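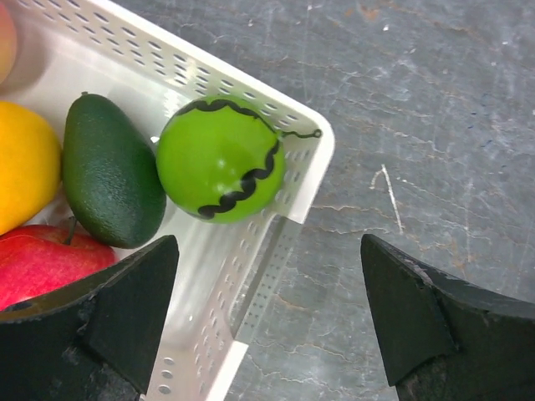
프루디츠(Pruditz)는 공동 작업장 스키드홀름(Skidholm)에서 제작된 탁상형 양팔 로봇 셀이다. 두 대의 소형 팔을 하나의 레일에 고정하고, 모형 과일과 같은 가벼운 물체를 용기 사이에서 옮기는 작업에 사용한다. 설계 도면과 부품표는 작업장 회원에게 공개되어 있으며, 2025년 6월 23일에 제3판으로 개정되었다.

구조

외곽은 알루미늄 기둥과 옅은 회보라색 벽면으로 이루어지며, 바닥에는 대리석 무늬의 짙은 회색 판을 깐다. 양쪽 팔의 기부는 전면의 검은색 레일에 놓인다. 레일 앞쪽에는 빗살 모양의 배선 가이드가 있고, 그리퍼로 가는 보라색 케이블은 팔의 흰색 마디를 따라 클립으로 고정된다. 케이블은 관절 부근에서 여유 길이를 두고 고리 모양으로 배선한다. 초기 판에서는 이 여유가 부족하여 손목 회전 시 커넥터가 빠지는 고장이 잦았다.

제어

관절 구동기는 직렬 버스로 연결되며, 제어 프로그램 모테르(Moter)가 양팔의 목표 각도를 동시에 전송한다. 영점 보정은 전원 투입 후 팔별로 수행한다. 보정값은 설정 파일에 저장되나 그리퍼를 분해한 경우에는 다시 측정해야 한다. 양팔의 작업 영역은 중앙에서 겹치므로, 한쪽 팔이 겹침 구간에 있는 동안 다른 쪽의 진입은 소프트웨어에서 차단된다. 기본 설정의 명령 시간 제한은 2000밀리초이다.

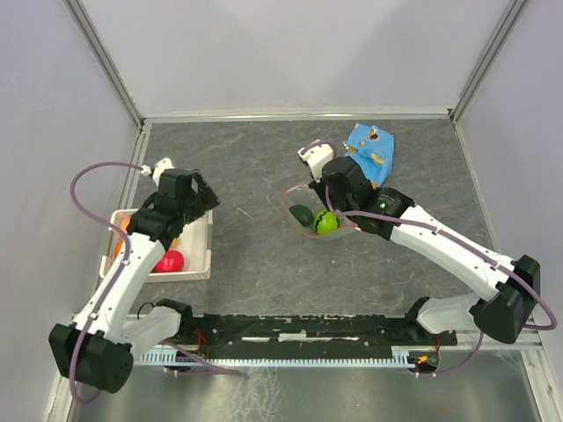
볼칸 귀네슈(Volkan Güneş)는 이 차단 방식이 지나치게 보수적이라고 지적하였다. 그에 따르면 겹침 구간 전체를 잠그는 대신 두 손목 사이의 거리를 계산하여 감속하는 편이 대기 시간을 줄이며, 구간 잠금은 통신이 끊겼을 때의 예비 수단으로 남기면 충분하다. 이 제안은 7월에 시험용 분기에 반영되었으나 기본값은 변경되지 않았다.

그리퍼

그리퍼는 평행하게 여닫는 두 손가락으로 구성된다. 손가락은 끝으로 갈수록 좁아지는 쐐기형이며, 접촉면이 마모되면 손가락 단위로 교체한다. 폐합 위치는 구동기 전류를 기준으로 판정한다. 단단한 공이나 모형 과일은 전류 상승이 뚜렷하여 판정이 쉽다. 반면 비닐봉지와 천은 두께가 얇아 빈 상태로 닫힌 경우와 전류 값이 거의 같다.
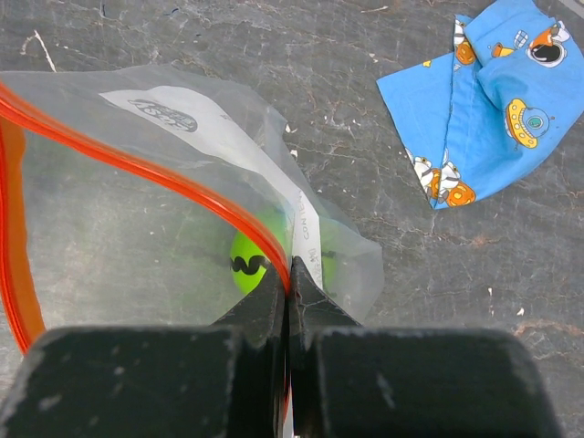
따라서 얇은 재료에는 전류 판정을 적용하지 않고 지정된 위치까지 손가락을 닫은 뒤 카메라 영상으로 파지 여부를 확인한다. 지퍼백의 경우 밀봉부를 잡으면 필름만 잡을 때보다 미끄러짐이 적다. 내용물이 있는 봉지는 들어 올리는 동안 무게중심이 이동하므로 상승 속도를 별도로 제한한다.

파생형

베르무데스(Bermúdez)는 레일을 짧게 줄이고 팔을 한 대만 장착한 파생형이다. 제어 프로그램과 그리퍼는 공용이며, 겹침 구간 설정은 비활성화된다. 기존 셀의 보정 파일은 호환되지 않는다.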